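Reading Collum again, slowly

May 6, 2025

I've been putting off writing this one because I wasn't sure I had anything useful to say, and I'm still not sure, but the book has to go back to the library and I'd like to get my thoughts down while it's still on the kitchen table with all my bits of paper sticking out of it.

So. The book is Collum's history of the rural chapels, the big green one, and this is my second go at it. I gave up on it in November, somewhere in the chapter on pew rents.
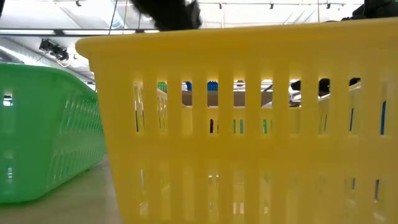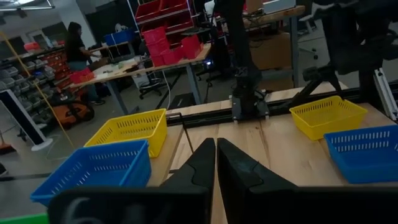 The pew rents chapter is where most people give up, I think. It's fifty pages on who paid what to sit where, and the first time round I couldn't see why I should care. Second time, I loved it! What Collum is really showing you is how a chapel that preached equality on a Sunday morning could still put the mill owner's family by the stove and the servants up in the gallery with the draught. He doesn't make a speech about it. He just prints the seating lists, year after year, and lets you watch one family slide backwards from the third row to the back wall as the money runs out. I found that quite hard to read, to be fair.

The thing I wanted to argue with him about is the temperance chapters. Collum treats the temperance people as a sort of sideshow, a lot of banners and brass bands and tea, and then gets back to the ministers, who are what he's interested in. But if you put his book next to Kurkisine's little study of the women's meetings (much shorter, and much funnier) you get a very different picture. In Kurkisine the meetings are where everything happens. It's where women who had never spoken in public stood up and did it, and where they learned to keep minutes and hire a hall. Some of them went straight from there into school boards and poor relief. Collum gives all that 3 paragraphs and a footnote.

I said some of this at our reading group and Gaetano Grasso told me I was being unfair, as Collum was writing before most of the women's papers had been catalogued. Which is a fair point and I've gone back and softened what I'd written in my notebook. He also thinks I'm too keen on Kurkisine in general. That may be true as well.

Where we did agree was on the last section, about the chapels closing. There's a line of thinking that says people simply stopped believing, and Collum won't have it. He looks at one circuit of 6 chapels and goes through what happened to each - a railway that never came, a quarry that shut, a minister who fell out with his own choir and took half the congregation down the road with him. Belief hardly comes into it until quite late on. People moved away and the roof needed doing. I grew up going to a chapel like that (my nan did the flowers, and I was paid in mint imperials for sitting still) and it rang very true to me. We never had a great loss of faith in our village. We had dry rot.

I do wish he'd said more about the hymn singing. For a book of nearly 500 pages there's hardly a tune in it, and I can't think how you'd write about those people and leave out the noise they made. My nan couldn't have told you one thing about doctrine but she knew every verse of everything, including the gloomy ones they'd dropped from the newer hymn book, and she'd carry on with them under her breath when the organ had stopped.

Next up is Rungrueang on the mission schools, which I've had on order for ages and which is meant to be very good on what the pupils themselves made of it all. After that I might try something off the subject altogether before I turn into a complete bore at parties.

If anyone has read the Collum and got on better with the temperance bits, do leave a comment. And if you know of a decent book on chapel music that doesn't need a degree to follow, I'd be very glad of the title.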